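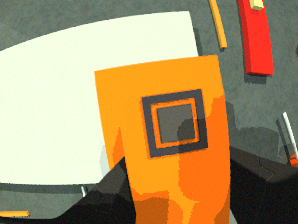
夹住之后的腕部视角,中间带方框的就是定位标记

来补作业了!上次说Irkier那个收桌子的项目"基本跑通",有朋友让我别立flag,我没听。现在flag倒了,而且倒得挺有教育意义,写一串,想到哪写到哪。

先说结论给赶时间的人:机械臂手里拿着东西,规划器却以为手是空的。然后它就很自信地拿着那块东西从长板上方蹭过去了。日志里一片绿,成功率漂亮得很,我还截图发了群里,群里还给我点了赞……

背景简单讲一下。我们先在Fluta里搭了一张桌子,长板、托盘、螺丝刀、铅笔什么的都摆上去,任务就是抓起来、挪走、放好。仿真里跑顺了,同一套代码再上真机。注意"同一套代码"这几个字,我后面冷汗就是从这里冒出来的。

那天晚上挂了一批,164轮,早上来看报告,几乎全过。我泡了杯咖啡,打开Melari随手拖了一段回放,纯粹是想剪个好看的片段放周报里。

拖着拖着觉得不对劲,长板怎么歪了?

一开始我以为是自己记错了初始摆放,毕竟每轮都会加随机扰动。于是回到开头看,板是一个角度,看到结尾,板是另一个角度。中间没有任何一步要求去碰这块板。它自己总不会走路吧!

逐步往回找,第1515步,橙色方块的下沿擦到板边,板被推着转了一点点。动作很轻,不盯着看完全会错过。机械臂继续走,块放好,夹爪松开,任务判定成功,绿灯。

这时候我还挺乐观,心想随机种子嘛,总有个别倒霉的。写了个脚本把所有轮次里板子的位移拉出来,跑完一看,大约30轮里板子都动过。咖啡瞬间不香了。

而且动的方向都差不多,都是被往同一边推。要是随机误差,方向应该乱七八糟才对。方向这么齐,那就是路径规划出来本来就长那样,每次都照着撞。

然后去看规划器的输入。我们的流程是这样:夹爪闭合,Rathjen的驱动报一个"夹到了",系统就把物体"挂"到手上,之后规划路径时,手加物体当成一个整体来避障,离周围东西至少留5毫米。听起来没毛病对吧。

问题出在"挂"这一步。要把东西挂上去,得知道它在手里是什么姿态,姿态从哪来?从方块上那个标记来。标记从哪看?从腕部相机看。什么时候看?夹住之后再看一次,因为闭合的时候块会稍微转一下。

夹住之后,手臂自己的影子有时候就落在标记上了。

深灰边框上盖一层阴影,里面那块灰也跟着暗下去,检测器就犹豫了。它一犹豫,置信度掉到门槛以下,姿态返回空。姿态是空的,挂载函数就跳过,打一行警告,程序继续往下走。

一行警告!级别是warning,混在一堆"关节接近软限位"之类的废话警告里面,没有人会看。我去翻了一下那段代码是谁写的,翻到提交记录,看到我自己的名字,默默把页面关了。

当时为什么写成跳过呢?注释里写着"暂时先这样,避免调试时频繁中断"。这个"暂时"活了好几个月,活得比我当时养的绿萝还久。

所以整条链路是:影子落上去,标记丢了,物体没挂上,规划器当手是空的,于是选了一条对空手来说非常合理、非常短的路,贴着长板上面过。空手确实过得去,手里多一截东西就过不去了。

然后成功判定又只看最后物体在哪。位置对,松手了,过。中间撞了什么一概不管。两个洞叠在一起,刚好互相盖住。要是判定严一点,第一晚就红了;要是挂载失败会停,也早就停了。

有人私信问我,仿真里碰一下有什么关系,又不疼。我当时的反应是:对,仿真里不疼,可是真机那边已经排好时间了,下周就要用这一版。真机旁边是会站人的!

"手里有东西但系统不知道"这种状态,放到真机上是很吓人的。人站在旁边,会按照屏幕上显示的安全区来判断自己能站多近,安全区里没算那块东西,人就会站得比该站的近。东西要是换成螺丝刀,想想都后背发凉。

于是当天下午先把真机的时间取消了。取消的时候还有点不好意思,毕竟排队排了很久,但是发消息的时候我就写了一句"物体挂载有静默失败",对面秒回一个"停"。感谢秒回。

接着开始修。第一版修法很朴素:挂不上就报错,保持夹紧,原地停住。改完跑一小批,好了,板子一动不动。我又开心了,又去泡咖啡(这个故事里咖啡出现的地方基本都没好事)。

第二批跑起来,新的怪事出现:机械臂放完橙色的,去抓下一样东西的时候,绕了一个巨大的圈。明明直接过去就行,它偏要把手腕抬得老高,从外面兜过去,像绕开一个看不见的人。

看回放看得我发毛。凌晨一个人在办公室看机械臂躲空气,这体验不推荐。

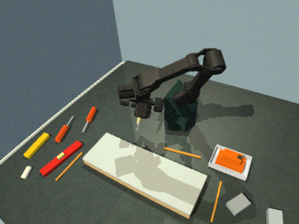 底下有位网友留言,说这十有八九是放下之后没把物体从手上摘掉,系统里还留着一个幽灵块,他们那边也踩过,最后是每次松开夹爪都强制清空一遍才消停。

完全正确!就是幽灵块!我要是早点发帖就能少熬一晚。原来的逻辑里,挂载和摘除是成对调用的,我改的时候在挂载失败那条分支提前返回,恢复以后重试成功,挂了一次;外层又以为没挂过,再补挂一次。松手的时候只摘一次,手上就永远留着一个。

所以前半段是"有东西当没有",后半段是"没东西当有"。同一个函数,两个方向都让我给写坏了,也算一种天赋。

幽灵块看着无害,绕远一点而已嘛,安全还更安全呢。一开始我也这么安慰自己。后来发现不行,绕到某些姿态时它会觉得无路可走,然后放弃规划,手臂就停在半空。停在半空的时候如果手里还夹着细长的东西,旁边的人第一反应是什么?伸手去接。

人真的会伸手去接的,我自己就会。这个习惯改不掉,只能靠系统别把人放到那个处境里。

那条评论里说的强制清空,我试了,管用,但是没有直接照搬。松开夹爪就清空,前提是"松开"这个信号可信。Rathjen驱动里的"松开"是按开口宽度算的,薄的东西夹着的时候开口本来就小,厚的东西稍微滑一下开口也会变,我有点不放心拿它当唯一依据。

现在的做法是手上只允许有一个"位置",要么空,要么写着某个物体的编号,没有第三种情况。挂第二次会直接报错,摘一个不存在的也报错。以前是个列表,想往里塞几个就塞几个,塞重了也不吭声。列表这个设计回头看真的很懒。

另外加了一条:夹爪说夹到了,手上位置却是空的,超过一小会儿就停。反过来也一样。两边对不上就谁也别动,等人来看。刚加上的时候误报多到想哭,后来把闭合过程那一小段排除掉,才清净下来。

再说影子。影子这件事没法彻底消灭,灯光不归我管,真机那边的灯更不归我管(有一盏还会闪)。在Fluta里我把光源方向也加进随机扰动,以前灯是固定的,所以只有某些接近角度才会踩中,踩中的那些轮次还恰好聚在一起,这才让我在位移表里看出规律。灯要是早就随机,规律散开,没准我到现在还当成噪声呢,想想有点后怕。

检测器那边也动了一下。夹住之后如果看不清标记,就退一步,用夹之前最后一次看清的姿态,再把避障的体积往外多放一圈。块在手里会转多少心里没底,那就当它胖一点。路径会变难看,难看就难看。

路径高度也改了。以前拿着东西横穿桌面走的是最短路,现在规定先抬到一个不用讨论的高度,横着过去,再往下放。慢是慢了,看着也笨,跟电梯似的,可是我现在看它抬那么高心里特别踏实。 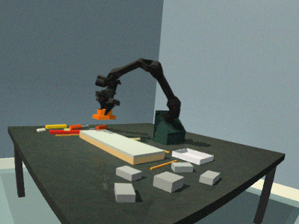
抬高这一条还有个副作用,抬起来之后影子落的地方也变了,标记重新露出来的机会多一些,所以我顺手在最高点加了一次补看。看清了就更新姿态,看不清就维持那个"胖一点"的版本。这一步花不了多少时间,留着了。

也有人问为什么不干脆在横移的时候实时检测碰撞。有在做,但那是最后一道,我不太想让最后一道天天上班。力矩突变停机在真机上也有,问题是像这次这样轻轻一蹭,推得动的东西它根本感觉不到,阈值再往下调就动不动自己吓自己。

成功判定这边我终于下狠心重写了。现在除了看目标物体到没到位,还要看别的东西有没有挪窝。长板动了,算失败。铅笔被碰滚了,算失败。哪怕任务本身完成得再漂亮也算失败。

重写完以后把最早那批拿来重新打分,数字掉得很难看。我把新旧两版一起放进周报,旧的那个截图也没删,放在旁边当对照。发出去之前手抖了一下,发完反而松了口气。

顺便吐槽一下Melari默认的视图,只显示任务状态和末端轨迹,不显示手上挂了什么。我加了一个小面板,就一行字,写当前手上位置是空还是什么编号。这行字要是早有,我第一天看回放就该发现了:画面里夹着个大橙块,旁边写着"空"。

警告分级也清理了一遍。所有会让系统对世界的认识变错的,统统升成错误。什么是"认识变错"?手上有没有东西、东西多大、桌上有什么,这几样一错,后面算得再准都白搭。那些"接近软限位"的反而降下去了,每天刷几百遍谁受得了。

然后全仓库搜了一遍"暂时",又搜了一遍"先这样"。结果我不想说。反正下个月有活干了。

目前状态:新版在Fluta里又挂了一整晚,板子没再挪过,幽灵块也没再出现。还剩一个小毛病,补看那一步偶尔会在最高点多停一会儿,像在发呆,原因还没找到,怀疑是等图像时间戳对齐。不危险,但是碍眼。

真机时间重新排了,先空手跑,再拿泡沫块跑,最后才轮到正经东西。旁边站人的距离按"手里永远有东西"来画线,地上的胶带我明天去贴。

发呆那个毛病有眉目了再来更。做过腕部相机标记检测的朋友,你们遮挡以后是怎么处理姿态的,评论里教教我,长一点也没关系,我都看!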